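Belt drifting to one side on a second-hand conveyor

Zaswood Makers Board > Workshop and Machines

fenlander
Posted 27th October
I bought a used Flenow bench conveyor for packing orders and the belt won't stay central. It creeps towards the wall side and after an hour or so it is rubbing on the rail. I have slackened it off and tightened it again twice. The seller said it had done 500 hours but there is no meter on it so who knows. Is it the belt or the rollers?

kettlehole
Check the frame is level before you touch anything else. Mine stood on a floor that falls towards the drain and it did the same thing until I packed the feet. Put a level across the rails at both ends.

greyotter
Disagree with the above. A slight lean won't move a belt that much on a short bed. It is nearly always the tail roller out of square. Measure from the roller shaft to a fixed point on the frame on each side. If the two differ, there's your problem.
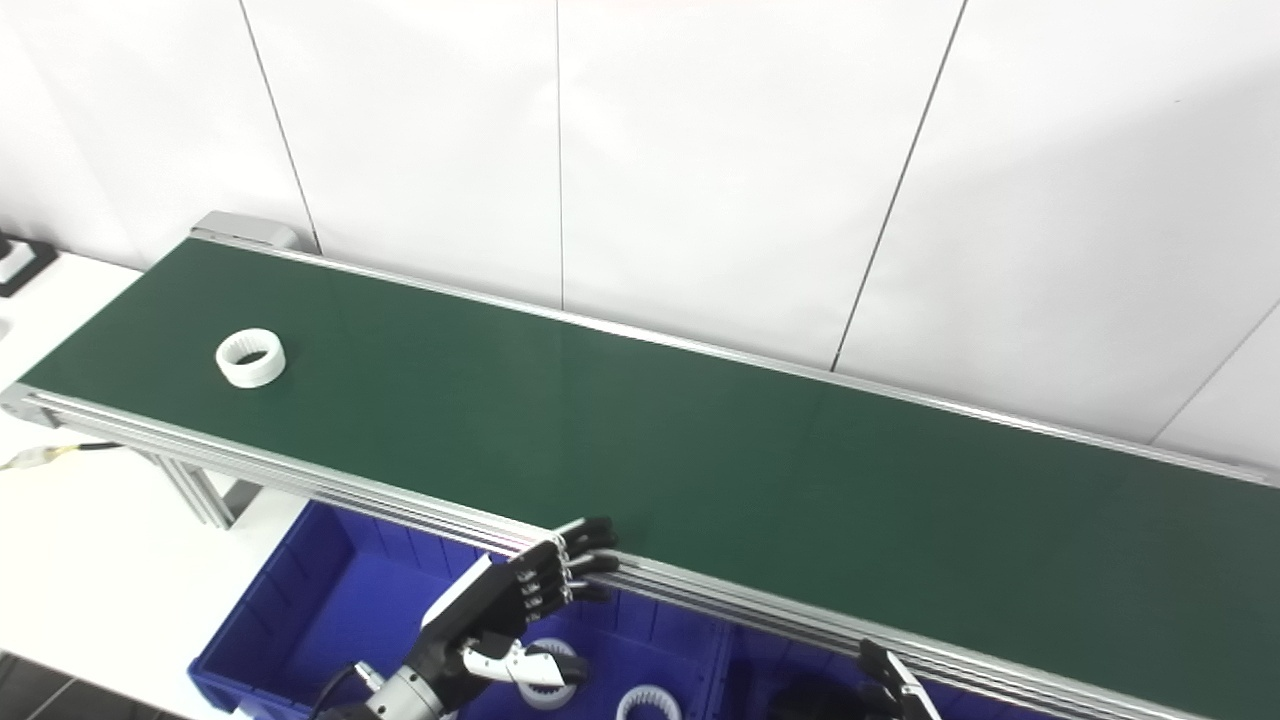 Green belt, ally rails, one of the white ring parts on it.

Mine is a similar sort of thing. I adjust a quarter turn at a time on one side only, then let it run for ten minutes before touching it again. People go wrong by winding both sides and losing track of where they started.

fenlander
Measured it. There is 6 mm difference between the two sides, so greyotter may be right. The adjuster on the wall side is stiff and I don't want to shear it.

kettlehole
6 mm is a lot. I'd still put a level on it. Penetrating oil on the adjuster and leave it overnight.

pob_tanner
If the belt itself is stretched on one edge you can square the rollers all day and it will still wander. Take it off and lay it flat on the floor. If it curves, bin it. I had a Fetuvent belt from Shezi in February and it has tracked fine. Order code was 2840 if they still do it.

greyotter
No need to buy a belt yet. Square the roller first, it costs nothing.

pob_tanner
Costs an afternoon if it's the belt.

fenlander
Adjuster is free after a soak. Squared the roller as near as I can get it and it ran for 2 hours this morning with a small drift, not touching the rail. Levelled the feet as well, so I can't say which did it. Will lay the belt out at the weekend if it gets any worse.

kettlehole
Told you about the feet.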